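Wurnalano Street Neighbors – May meeting notes

Hi all, Tanvir Karunaratne here, filling in on notes again. I typed most of this while people were talking, so if I got your point wrong, write me and I'll fix it before the next one. We started at 7:10 because the back door was locked and we all stood in the parking lot for a bit (the evening was lovely, so no complaints from me).

Last month's notes
Approved with one change. I had written that the yard sale was on both sides of the street and it's only the even side. Sorry! The odd side is welcome to bring tables over.

Trash carts
This took up most of the first half. The city swapped out the old Toter carts on the north end and left the south end with the old ones, so now we have two sizes and people keep rolling home the wrong one. I've done it myself. We talked about painting house numbers on the lids, and I said I have half a can of white left over from my porch and a set of stencils, so bring your cart by my driveway any evening before 8 and we'll do it together. Three households still have a cracked lid and were told by the city to call again. The Oltmanns place has called 4 times now. I'm going to write a letter and anyone who wants to can sign it.

We also got into whether carts can stay at the curb overnight after pickup. Opinions were strong on this one! We ended up agreeing that it's fine until the next morning, and that if a neighbor is away, you just pull theirs up with yours.

Block party
Still on for the end of summer. Stastska Bakery is giving us rolls again and wants a head count two weeks ahead, which I promised to get them. We have 500 dollars left from last year and the street permit comes out of that first. I asked for music ideas and got a very long silence and then everybody at once, so please send me one suggestion each in writing – one!

The bounce house came up. I was against it last year and I'm against it again, mostly because it ended up on my lawn and the grass has only now come back. We voted and it passed, 6 to 3, so we're having a bounce house. It will go at the dead end this time and I have that in these notes on purpose.

Speed bumps
The city wants signatures from more than half the houses before they'll even send someone out to look. We have the form. I left copies on the table by the coffee and I have extras at home.

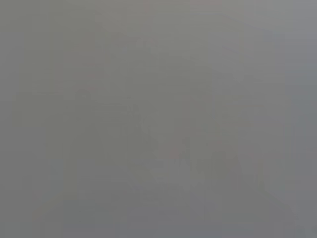 There was some back and forth about where the bumps would go if we got them. The people by the corner don't want one right outside their bedroom windows, and I can see that, trucks make a real bang going over. Somebody suggested asking for one of those signs that shows your speed, and I'm going to ask if we can borrow one for a few weeks first.

Other stuff
The little library needs kids' books, it's all thrillers right now. A gray bike helmet was left on the wall by the mailboxes and I have it. Whoever borrowed my long ladder, no rush, but the gutters are calling.

Wrapped up at 8:35. Next meeting same room, and I'll bring the key.

Tanvir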